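Cafeteria Table Crew - Helpers Wanted at Vestow Hall, Gristdale

Do you get a small thrill out of a clean table? We'd love to meet you! Vestow Hall is looking for 3 people to join our afternoon table crew, starting in June. We serve up to 700 lunches a day, and once the rush is over every table needs to be cleared, wiped and set straight for the evening.

The work is simple and you're on your feet for most of it. You'll carry trays back to the counter, sort trash from things people will want back, wipe down, and push in the chairs. Cups and mugs go to the Hunt Street side, bottles to the bins by the Bavent entrance. Anything that looks personal (stickers, cards, unopened snacks) goes in the lost and found basket, please - people do come looking!
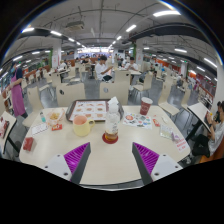
One of our cream tables, with a mug, a serving tray and plenty to sort.

Shifts run from 1:30 p.m. to 4:30 p.m. and pay $50 each, with a hot lunch before you start. No experience needed, and we'll show you everything on your first shift. You should be able to lift a full tray and be friendly with guests who are still finishing their coffee.

To apply, stop by the office in Room 13 any time before noon and ask for a crew form. It's one page, and we answer everyone - come say hi!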